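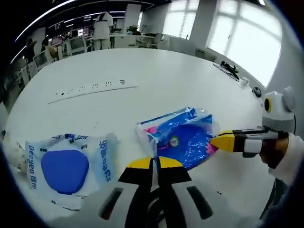 Asunto: Re: [manipulación] Paquetes blandos con dos pinzas, ¿cuántas tomas?

Fecha: 2023-04-05

Hola a todos:

Contesto a Yi-chun y de paso a los que me habéis escrito por privado, que lo de los paquetes ha levantado más interés del que esperaba (¡bien!).

> Yi-chun Au escribió:
> En Mokthorpe hemos grabado 147 demostraciones con cajas rígidas
> y la política las coge sin problema. En cuanto le ponemos algo
> envuelto en plástico, cierra los dedos demasiado arriba y resbala.
> ¿Vosotros grabáis los blandos aparte o todo mezclado? ¿Y con una
> mano o con dos?

Mezclado y con dos manos. Empezamos en enero con los blandos en su propia carpeta y fue un error nuestro: el modelo aprendía dos maneras de acercarse y dudaba entre ellas a mitad de camino. Desde que van juntos en el conjunto Drangate la cosa ha mejorado una barbaridad. Llevamos 395 episodios válidos y 83 descartados, casi todos por perder el seguimiento de una de las pinzas al girar la muñeca muy deprisa.

Lo que más nos ha servido con los envoltorios: una pinza coge el paquete por el extremo y lo levanta un poco, y la otra espera abierta hasta que el paquete está inclinado. La que espera también graba, claro, y esa vista es oro puro, porque se ve el plástico deformarse desde enfrente. En la foto de arriba estamos justo en eso, con el paquete transparente cogido por la derecha y las toallitas Deegeo todavía tumbadas a la izquierda.

Sobre el entorno, yo no despejaría nada. Nosotros grabamos en la mesa blanca de la oficina, con su regleta empotrada en medio, cables al fondo y gente trabajando detrás. Siu probó a poner un fondo liso y los resultados en otra sala fueron bastante peores. El reflejo de la ventana en el plástico molesta, sí, pero también va a estar ahí el día que lo ejecute el robot.

Una cosa más, Yi-chun: no corrijáis los agarres torpes si acaban bien. Si el dedo patina y la persona vuelve a cerrar, dejadlo entero. Nosotros los cortábamos y la política no sabía qué hacer cuando fallaba a la primera. Ahora reintenta sola, ¡me pasé una tarde entera mirándola!

Os subo hoy al servidor de Flurnside una muestra de 20 episodios con las dos cámaras sincronizadas y las aperturas de los dedos en un fichero aparte. Ojo, que las aperturas están en milímetros y las posiciones en metros, lo unificaré en la próxima versión. Si alguien tiene bolsas de verdad flojas, tipo arroz o legumbre, que avise, son lo siguiente en la lista y me encantaría comparar.

Un abrazo desde Flurnside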